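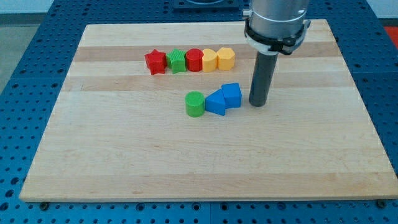 November
By the Ollow Product Support Desk

Section 5: Preparing the Relano Scalp Steamer for first use

5.1 Before you begin

This section covers filling, priming and first operation of the Relano Scalp Steamer, household version. Salon units supplied through Kovács have a plumbed inlet and a different control panel; refer to the separate booklet packed with those units.

Read Section 2 (Electrical Safety) before connecting the steamer to a power point. Place the base on a level, heat-resistant surface at least 30 centimetres from curtains, towels and aerosol cans. The cord must not hang over the front of the bench.

CAUTION: Do not operate the steamer within reach of a filled bath, basin or shower.

5.2 Filling the reservoir

1. Check that the power switch is at OFF and the plug is out of the wall.
2. Turn the reservoir cap anticlockwise and lift it clear.
3. Fill with distilled or demineralised water to the MAX line. Capacity at the MAX line is 261 millilitres.
4. Wipe any spilled water from the collar. Water left on the collar can run down into the switch housing.
5. Refit the cap and turn it clockwise until it clicks.

NOTE: Tap water may be used if nothing else is available, but scale will form sooner. Owners in hard-water areas should descale monthly (see Section 8).

CAUTION: Never add hair oil, conditioner, vinegar, essential oil or colour to the reservoir. These foam when heated and can be ejected from the nozzle. Treatments are applied to the hair, never to the machine. Damage caused by additives is not covered by the warranty.

5.3 Fitting the hood

1. Unfold the hood arms until both lock. Each arm has a grey release tab on its underside.
2. Slide the hood collar over the nozzle, seam to the rear.
3. Press down firmly. There should be no gap between collar and nozzle.
4. Set the height so that the rim of the hood sits level with the eyebrows of the seated user. Tighten the height knob by hand only.

If the hood drops under its own weight, the friction washer is missing or has been fitted upside down. The flat face goes towards the knob. Replacement washers are available from the Hullavside service counter, part number 119.

5.4 Priming

Priming clears manufacturing residue from the boiler and must be done once before the steamer is used on hair. Repeat it after any storage period of over 2 months.

1. With the hood fitted and the chair empty, plug in and switch to LOW. The amber lamp lights.
2. Wait for steady steam. The lamp changes to green.
3. Run for 5 minutes. A faint odour during the first priming is normal.
4. Switch to OFF, unplug, and allow the unit to cool completely.
5. Empty the reservoir and discard the water.

If the lamp flashes amber, the boiler is dry. Switch off, allow to cool, and refill as in 5.2.

5.5 First treatment

1. Wash the hair and towel it until it no longer drips. Apply conditioner or mask according to the maker's directions.
2. Refill the reservoir and switch to LOW. Keep the head clear of the hood until the lamp is green — the first burst can carry hot droplets.
3. Hold the back of the hand under the hood. If the steam is uncomfortable on the hand, do not proceed.
4. Sit with the head centred and the scalp well clear of the nozzle.
5. Limit the first session to ten minutes. Stop at once if there is stinging, dizziness or redness.
6. Switch off and swing the hood away before standing.

CAUTION: Do not use on broken or sunburnt skin, or over a chemical relaxer, bleach or permanent colour that has not been rinsed out. Children must not use the steamer.

NOTE: The HIGH setting is intended for thick or very long hair and should not be selected until the user has completed several sessions on LOW.

Empty the reservoir after every session and leave the cap off overnight to dry. For cleaning of the hood lining, go to Section 6.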